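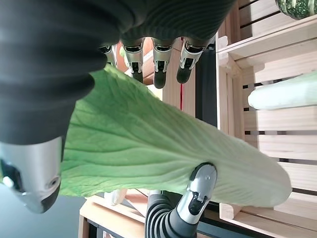
Community Help Desk: Food Businesses and Licensing

Labeling requirements for kimchi sold at a weekly market

Posted by Saron Birhane
19 July 2019

I am writing on behalf of a two-person business that prepares napa cabbage kimchi in a rented commercial kitchen in Saltmont. We currently sell to friends and to one grocery store, which applies its own label. Beginning next season we intend to take a stall at the Daltness market and sell 16-ounce jars directly to the public.

The market application asks for a "compliant label proof" and a "process statement." I have read the county handbook twice and remain uncertain on the following points. First, whether the fish sauce must be broken down into its own ingredients or may be listed simply as fish sauce. Second, whether "Keep refrigerated" must appear on the front of the jar. Third, whether the process statement requires a laboratory pH test for each batch or only for the recipe. The handbook uses the word "product" in a manner that could support either reading.

The market office at Purves has not replied to two messages. Any guidance from persons who have completed this application would be appreciated.

Tadeusz Sadowski
Member since 2011

The following reflects my experience with the same application and should be confirmed with your inspector.

Fish sauce is a compound ingredient. List it by name and place its components in parentheses directly after it, for example: fish sauce (anchovy, salt, sugar). Copy the components from the bottle you purchase. If you change suppliers, review the label again. Fish is a major allergen under federal law, and the species must be identified. If your recipe also contains salted shrimp, then crustacean shellfish must be declared as well, again with the species. A separate "Contains" line beneath the ingredient list is the clearest method, and the Daltness reviewers have sent back proofs where the allergen was declared only inside the parentheses, although the rules permit it.

If you thicken the seasoning paste with wheat flour in place of rice flour, wheat must be declared too. This was the error on my own first proof.

With regard to refrigeration, my label carries the statement on the back, directly above the net weight. I was asked to move it to the front, in type no smaller than the product name's second line. I do not know whether this was a rule or the preference of the reviewer. I moved it.

Net weight belongs on the lower part of the front panel in both ounces and grams. The name and place of business are also required. A post office box alone was not accepted in my case.

Oliwia Nowicki
Member since 2018

You need a pH test. Everyone does. Call the county.

Urszula Cieślak
Member since 2014

I wish to add to the response concerning testing, as the question was specific and deserves a fuller reply.

When I applied, the process statement was reviewed by recipe. I submitted one laboratory report for the recipe and agreed in writing to measure and record the pH of every batch myself with a calibrated meter. The reviewer wanted a finished pH of 4.6 or below, and most people making kimchi aim lower than that. Paper strips were not accepted. The paste stains them and the reading cannot be relied upon.

The log should show the batch code, the date packed, the date of each reading, the reading itself and the initials of the person who took it. Record the calibration of the meter on the same sheet. At my last inspection the log was examined before anything else in the kitchen.

The process statement itself need not be long. Mine is a single page covering trimming and washing of the cabbage, salting time and salt quantity by weight, rinsing and draining, mixing, packing, time at room temperature and the temperature of cold storage. State quantities by weight throughout. "One head of cabbage" was struck out by the reviewer, as heads vary considerably in size.

A change in recipe requires a new report. I added a radish version in June and was required to submit it separately.

The Purves office does not review labels until the stall fee has been paid, which may explain the lack of a reply. The receipt number should be placed in the subject line of your message.

Saron Birhane

Thank you to all who responded. The stall fee has not yet been paid, and I will attend to that on Monday. We use rice flour, but the recipe does contain salted shrimp, and the proof will be revised accordingly.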